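Does the cheap way of cooking save anybody money?
Report for the Home Energy module, group project

1. Why we picked it

Every winter the same advice comes round. Don't use the oven. Use the microwave, the slow cooker, the air fryer, the steamer, whatever small thing is on offer that month. The leaflet handed out in our hall of residence, Tănase House, says that students who give up the oven can "cut cooking costs by up to 95%". We wanted to know where that number came from and whether it means anything to a person paying a bill.

We should say that we began the project expecting the advice to be mostly right. By the second month we were a good deal less sure.

2. The claim

The leaflet is put out by Fulus, the firm that runs the heating and power for the building. There is no source on it. We wrote to ask and were sent a second leaflet, which repeated the figure and also had no source. After a third email we got a page from a sales brochure by Zondik, who make small kitchen appliances. Their test compared one portion of vegetables in a small appliance with the same portion in a large oven heated from cold. The oven was left on for the full hour.

Nobody we know cooks one portion of vegetables by itself in an oven for an hour. You could get almost any number you liked by setting it up that way. The words "up to" also do a lot of work, as they would still be true if most people saved next to nothing.

3. What people cook with

We put a short set of questions under doors in Tănase House and got 52 replies. They are not a fair sample. People who answer a survey about energy are probably people who already think about energy, and the top floor hardly replied at all.

Most of those who answered had been given or had bought at least one small appliance in the past year. Rice cookers and air fryers came up again and again, with steamers a fair way behind. What surprised us was how few people had stopped using the oven or hob as a result. They used the new thing for some meals and the old thing for the rest, and several used both for the same meal.
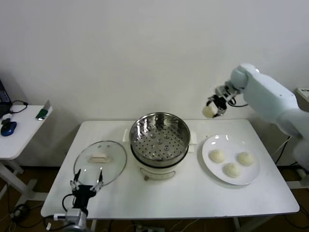

Đức Đặng read the draft of this section and objected that we were treating convenience as if it didn't count. People buy a steamer or a rice cooker so they can walk off and do something else while it runs, he wrote, and if it saves a few pence too then that is a bonus, so why judge it as if it were a savings account?

It is a reasonable point and we have left it in. Our answer is that the leaflet sells these things as a savings account, so we are judging it on its own terms. If Fulus had written "buy this, it's handy" we would have had no project.

4. What the bill says

Here we ran into trouble. Residents of Tănase House pay a flat rate, so nobody there sees what a single meal costs. We turned to the shared houses on Florkska Road, where tenants have their own meters, and asked to look at a winter's worth of bills.

Three houses agreed. In all of them heating and hot water swamped everything else. Cooking could not be picked out from the fridge, the kettle, the washing machine and somebody's gaming computer. One house had bought an air fryer in January and its use went up that month, but January was also cold and a fourth tenant had moved in. You can't tell a story from that, though we noticed it would have been easy to tell one if the bill had gone down.

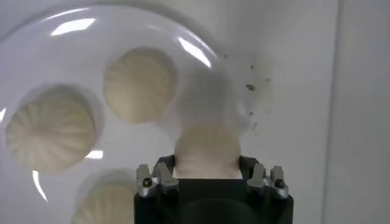
The cost of the appliance is the other thing missing from the leaflet. If a gadget saves a few pence per meal, it has to be used for a very long time before it has paid for itself, and the replies suggest that many are put in a cupboard by spring. We asked Fulus whether the saving they quote is before or after the price of the appliance. They said it "relates to running costs only". That sentence should be on the leaflet.

We also learned that printing and posting the leaflets to all the buildings Fulus looks after cost £4,000. We don't know what else the money could have done, but the window seals on the ground floor would be one place to look.

5. Small tricks that cost nothing

To be fair to the advice, some of it holds up. Putting a lid on a pan, cooking for two people at once, and not boiling a full kettle for one cup all make sense without buying anything. These are on page 2 of the leaflet, in smaller type, after the pictures of appliances.

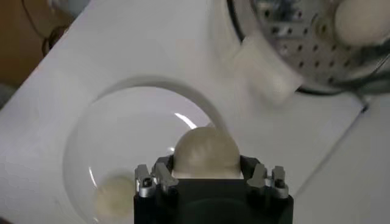
Fig. 3. Pale beige ball over a white work surface.

6. Problems with our own work

We had no plug-in meter until the last fortnight, and then we had one between all of us. Two sets of readings were written down without the time and had to be thrown out. We also went looking for faults in the leaflet, and people who go looking for faults find them. A group that liked the leaflet might have asked kinder questions on the survey.

If another group takes this on next year, we would ask them to get the meter first, to use it on meals people really eat, and to keep a note of what the oven would have been used for otherwise. Fulus have said they will "review the wording". At the time of handing in, the old leaflet was still up by the post boxes.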